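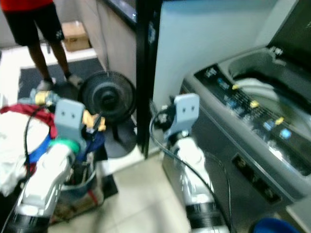 11/02/2022

Laundry day, and I have been looking forward to it all week, which would have made my mother laugh! The new flat in Ginden has its own washing machine - a top loader, silver-grey, with yellow buttons and a lid that props itself up like a car bonnet - and after two years of carrying bags down the hill to the launderette at 100 pence a token, I still get a small thrill every time I lift it.

Did the whites first. Sheets, pillowcases, the tea towels, and the good white shirt for the Qureshi wedding, which I had been putting off since September because of the curry. Soaked the collar for 30 minutes with soap flakes and a bit of lemon, then in with everything else. I love the blue light when it comes on. I love the little tune at the end even more, though I expect the people downstairs feel differently.

Oanh Nông rang halfway through to ask about the dumplings on Saturday - no, she said the weekend, I must ring back and check which day. She says never use the quick wash for sheets, they only get wet and frightened. She also says to leave the lid up afterwards so the drum can air, and to run the fan, so I've put the black standing one by the cabinet and it does make a difference to that corner. It gets so stuffy at the end of the kitchen with the door shut.

Must unpack the last cardboard box. It has been sitting by the back wall so long I've stopped seeing it. I think it's the winter curtains and possibly the iron, which would be very welcome news for the shirt.

Bought pegs on the way back from Bivier, a bag of 66 for hardly anything, wooden ones with proper springs. Far too many for my one line but they were lovely! Towels tomorrow, then the big blanket if it stays dry. Ring Oanh. Buy more lemons.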